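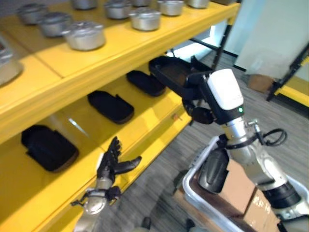
Two Hands, One Robot

Which is better for a robot, a gripper or a hand with fingers? Good question! Engineers test this all the time. Sometimes on the same robot, one on each arm.

First, the gripper. Works like a pinch. Squeeze, lift, done. Great for flat things, like a black plastic tray lying on a shelf. Not many moving parts, so not much to go wrong.

Now the hand. Black fingers, and a thumb that sticks out sideways like yours. It can spread wide or curl up. Handy for round stuff! A pot with a lid, say. But every finger has to be told what to do, and thats a lot of telling.

At the Lirex lab they ran a tray test. 30 tries each. Gripper dropped two. Hand dropped 13. Ouch. Then they switched to pots and the hand did much better, becuase the gripper kept slipping off the little knobs.

So who wins? Depends on the job.

Try it at home! Pick up a plastic lid with just your thumb and one finger. Now use your whole hand. Next a cup. Then a coin, flat on the table (hard!). Which way was easier? Write it down, real testers always do.

Next time: robot eyes. How does a robot know where the shelf is?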